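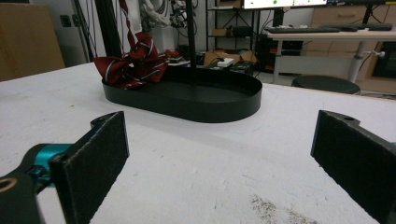 # Equipment planning meeting — minutes

Handling lab, Gemcombe site. March meeting, started 10.15.

Present: Rüdiger Grube (chair), Lettice Amory (purchasing), Callum Brade (lab), Sunita Rao (software), Owen Thwaite (workshop, left after item 5)

Apologies: Mrs Penhale (finance). She sent written comments, which were read out under items 2 and 4.

## 1. Minutes of the last meeting

Agreed with one change. Under "spares" it should read that Owen asked for a price on brackets, not that he had ordered them. Lettice to correct the file copy.

## 2. Budget position

Lettice gave the figures as they stand. The equipment line has been spent as planned except for the cable work, which came in over. The overspend has been moved to general lab costs with finance's agreement.

Mrs Penhale's note asked that all requests for the next year be on the new form and that anything over £300 has a second quote attached. Callum asked whether this applied to consumables bought in several small orders. Lettice said yes, if they are for the same job. Sunita thought this would slow down small purchases. Rüdiger said to try it and raise it again if it causes trouble.

## 3. Gripper pads

The felt-faced pads are still the preferred choice for cloth work. Callum reported that they hold thin fabric well but pick up lint, and that the facing starts to lift at the corners after heavy use. Ties and scarves are the worst for this. He would like to keep more sets in the drawer than we do now.

Two suppliers were discussed.

- **Mühlbauer** — will cut to our drawing, minimum order applies, delivery four weeks. Quality of the samples was good.
- **Plavik** — stock size only, so the workshop would have to trim and drill them. Cheaper per set and quicker to arrive.

Owen said trimming is not much work but the hole has to be in the right place or the pad sits crooked on its mount. He would want a drilling jig and half a day to make one. Rüdiger asked whether the same jig would do for both sides. Owen said it would if it were turned over.

Decided: buy seven sets from Plavik now and ask Mühlbauer for a firm price on a larger order for the autumn.

Rubber facing was raised again by Sunita. Callum has tried it on shirts and found it dragged the cloth. Left off the list for this year.

## 4. Hand-held gripper tools

Sunita asked for two more hand-held tools so that cloth handling and the box-packing work can be recorded at the same time. At present one group waits for the other. She put the lost time at about a day a week.

Lettice had a quote from Vanosgate for complete tools and a parts list from Owen for building them in the workshop. The workshop route costs less on paper. Owen pointed out that the list leaves out his hours, and that the joint is the slow part. Rüdiger said workshop hours must be shown on any comparison that goes to finance, and Mrs Penhale's note had said the same.

There was some discussion about whether the Vanosgate tools would take our existing pads. The drawing they sent shows a different bracket. Callum does not want two kinds of pad in the lab. Lettice to ask if they will supply without the bracket and take the cost off.

Decided: no order yet. Bring both costs to the next meeting on one sheet, with hours included.

## 5. Benches and work surfaces

The white table used for the cloth tasks is marked and scuffed. Callum has tried the usual cleaner on it. Sunita would like a plain surface for new recordings but also wants to keep some with the marks showing, as the software has to cope with both. It was agreed that a replacement table is not needed. A loose top that can be put on and taken off would do, and Owen has board in stock.

Trays: the black oval tray with low sides is a useful shape for the tie work, as the cloth can be laid over the rim as well as inside. Callum asked for spares of the same pattern. Lettice could not find the original order. Callum to look for a maker's mark on the underside and pass it on.

The centre pole was mentioned by Owen, who would like to know if it is staying before he cuts the loose top. Callum said yes, for this year at least.

Owen left at this point.

## 6. Storage and floor space

Any new tools will need somewhere to live. The wire shelving could take them if it is cleared. Rüdiger asked that cardboard boxes be flattened and taken out once the contents have been checked in, and that the packing slips go to Lettice the same day. She is still missing slips from the last delivery and cannot close the order.

Cables: Sunita asked for a small sum for trunking and hooks. Nobody objected. To be bought from lab costs, no form needed.

The humanoid stays where it is. Moving it was discussed last year and the answer has not changed. Its service plan comes up for renewal in the summer and Lettice will ask for the price early so that it can go in with the main budget.

## 7. Computers

Sunita said the present machine keeps up with one recording station but has not been tried with two. She does not want to ask for a second until that has been tested. A line is to be pencilled in to the draft budget with no amount against it. More storage is wanted either way, and she will get a price.

## 8. Any other business

- Callum asked who holds the key to the drawers. Lettice does, and there is a spare at reception.
- The Gemcombe open afternoon will need the cloth bench for part of the day. Rüdiger to confirm times.

## Actions

| Who | What |
|---|---|
| Lettice | Correct last minutes; place Plavik order; ask Mühlbauer for firm price; ask Vanosgate about bracket; service plan price |
| Owen | Drilling jig; workshop hours for hand-held tools; loose table top |
| Callum | Look for maker's mark on tray; outstanding packing slips to Lettice |
| Sunita | Trunking and hooks; test computer with two stations; storage price |
| Rüdiger | Open afternoon times; draft budget to finance |

Meeting closed 11.40. Next meeting same room, date to be sent round by Lettice.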